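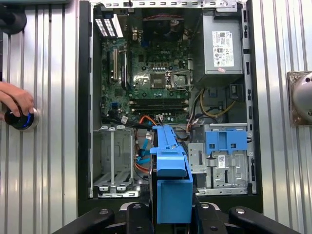
ryan_ellwood
Do I need to take everything out of an old Dell tower before I clean the dust out of it?

nigelhorrocks
Leave most of it where it is. Switch off, pull the mains lead, hold the power button in for a bit, lay the case on its side and go over it with a soft brush and short bursts of canned air. Only lift out what's in your way.

ryan_ellwood
Brilliant, thanks Nigel. It's been under my desk at Entwistle since I started there and they said I could have it if I took it away, so it's going to be my daughter's homework machine. Do the memory sticks count as in the way?

nigelhorrocks
Not for me. They're seated, so leave them seated!

plalach
Going to disagree there. I always pull the memory, brush the slots and push it back in. I've had 2 machines that wouldn't start until I did exactly that.

nigelhorrocks
And I've had people on here snap the clips off doing it. If it starts, leave it be.

starnudero
With Plalach on this one (sorry Nigel). But whatever you do, take a photo of the cables first. Orange SATA, light blue SATA, they all look obvious until you've got both ends in your hand and the kettle's boiling.

ryan_ellwood
Ha, fair. What about the power supply, does that get opened up?

nigelhorrocks
No no no. Blow through the vents from outside and leave the lid on. Hold the fan still with a finger or a pencil while you're at the cooler as well.

virisis
I just use the hoover on low. Been doing it for years.

plalach
Please don't, Virisis. Static.

virisis
3 computers, all still going!

ryan_ellwood
Right, brush and canned air it is, and I'm leaving the memory alone unless it sulks. Is it worth changing the paste under the heatsinks while I'm in there?

starnudero
I would on the processor. A little tube costs next to nothing and the old stuff is probably like chalk by now.

nigelhorrocks
Check the temperatures first, then decide. Mine was sitting at 78 before I bothered.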